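Sotelo court reports index

Sotelo is a table of local news reports on criminal proceedings, built for studying how charges, hearings and outcomes are worded in the press. It holds 1,584 articles from 27 regional papers. Each row is one article.

Contents

articles.csv – one row per article, UTF-8, tab separated in spite of the extension
cases.csv – links articles that follow the same case
codes.txt – list of charge codes and their plain names

Fields in articles.csv

id: integer, stable between releases
paper: short code for the newspaper
stage: arrest, charge, plea, trial, sentence or appeal
source_doc: the court or police paper the article quotes from, if it names one
attribution: count of phrases such as "according to" or "police said"
text: body of the article, with names replaced 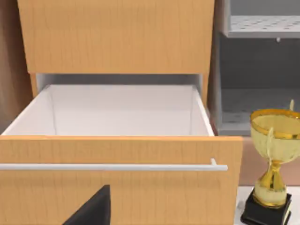
Names of defendants, witnesses and complainants are replaced by role tags (DEF1, WIT2). Judges and police forces are kept. Street names are removed, town names are not. Replacement was done with the Trirnirus tagger and then checked by hand by Dayana Cabrera and Peiyu Su. Articles where the complainant could be worked out from the remaining details were dropped.

Stage labels were set by 3 readers. Where they disagreed, Branislav Hrnčiar made the final choice and the row has adjudicated = 1.

Known problems

Sentence reports are under-represented; many papers cover an arrest and never return to it.
The plea stage mixes first and changed pleas.
6 articles have an empty source_doc although the text quotes a charge sheet. To be fixed in the July release.

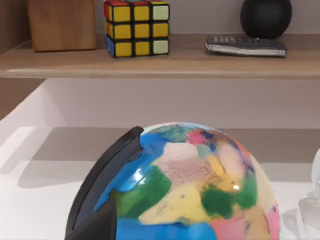
Access and use

Released to researchers on request. Do not try to restore names or match rows to court lists. Requests for removal go to Maribel Cusi and are handled before any other work on the table.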